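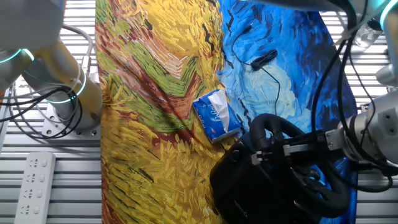
Tissues, on the Van Gogh mat.

So I finally had shingles. I say finally as if I'd been waiting for it, but my mum had it at forty and my aunt had it at fifty, and I'd always assumed it skipped people who eat enough greens. It does not.

It started with what I thought was a pulled muscle under my left shoulder blade. I'd been shifting bags of compost the day before, so I blamed the compost, took two paracetamol and went to bed early. The next day it felt more like sunburn, and my T-shirt was annoying me, which is a strange thing to say about a T-shirt you've owned for ten years. I had a look in the bathroom mirror and saw nothing at all. I put a heat pack on it (don't, it made it much worse) and carried on.

The rash turned up on day four. A little patch of red bumps near my spine, then another further round, then a sort of stripe heading for my ribs. I sent a picture to my friend Ratree, who rang me straight back and said, "Go to the chemist now, this minute, in your slippers if you have to." I did change my shoes.

The pharmacist at Srithong took me into the little side room, looked at my back for what felt like two seconds and said shingles. She asked when the spots had come up, and I said that morning, and she was very pleased with me. The antiviral tablets work best if you start them within three days of the rash, and most people apparently sit at home for a week wondering if it's an insect bite. I'd have been one of them, left to myself.

I'd had chickenpox when I was six, so the virus had been dozing in a nerve all that time. You can't catch shingles from someone with shingles, by the way. I had this wrong for years. What you can do is catch chickenpox from the blisters if you've never had it, so I kept mine covered and stayed away from my neighbour Lamai, who is expecting in May and wasn't sure whether she'd had it as a child. She left soup on the step and waved at me through the window. Lovely soup, too – lemongrass and a lot of ginger.

The first week was rotten, I won't pretend otherwise. The pain came in little electric zaps, usually at 2 in the morning, and I couldn't lie on my left side or lean back in a chair. I slept sitting forward over a pile of cushions like someone on a long-haul flight. Loose cotton helped. Cool flannels helped a lot. Calamine was fine for ten minutes and then I had pink pyjamas.

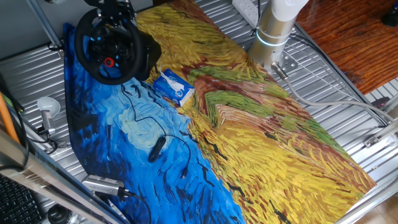 The wheel on the same mat, blue buttons lit up.

By day 12 the blisters had scabbed over and I was allowed back among people. What I hadn't expected was the tiredness. I'd make a cup of tea and need a sit-down afterwards, and I fell asleep during a film I'd chosen myself. My GP said to give it a few more weeks and not to be a hero about it, so I did half days for a bit and cancelled the walking weekend. Sorry again to everyone who'd booked the train!

It's been 16 days since the last proper zap. I still get an itch under the skin that I can't reach by scratching, mostly when I'm cold, and a bra is only just bearable by teatime. The GP says if it's still sore in three months there are other tablets to try.

Several of you have asked about the vaccine. It depends on your age and your health, so ask your surgery, and if you get the letter, please book it in. My mum has had hers now. She complained about her arm for a day and a half and then went dancing.

Next time I'll get back to the garden, where six bags of compost are still sitting exactly where I left them.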